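The folding arm finally has eyes!

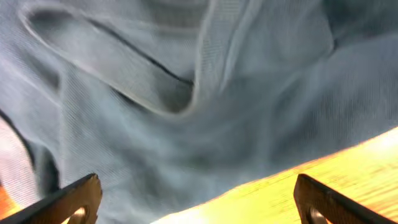
Wrist view: pale blue cloth, both fingers open.

I've been itching to write this one up. The wrist camera went on in August, after two evenings of swearing at a ribbon cable, and I now spend far too long just watching laundry go by at close range. Creases look like hills from down there!

For anyone new, the arm lives on a bench in the shared workshop and I'd like it to fold my shirts one day. Luana Quintana helped me with the mount (she printed it, I broke it, she printed it again) and the arm itself I've named Mivel.

The hard bit is finding an edge worth grabbing. Bunched cloth has folds everywhere, and a fold can look very much like a hem. I've saved 534 stills so far and sat down with a mug of tea to mark the edges by hand. I've got through 106. My thumb hurts, but it's oddly soothing work, a bit like doing a jigsaw with the radio on.

Glare off the table is next on my list. When the lamp hits the wood it goes nearly white, and my edge finder gets very excited about that. Jailson Assunção reckons a dark cloth over the bench would sort it, and I've got an old curtain that might do. I'm also going to try moving the lamp round to the other side, which means finding a longer extension lead, so if anyone at the workshop has seen the orange one, please shout!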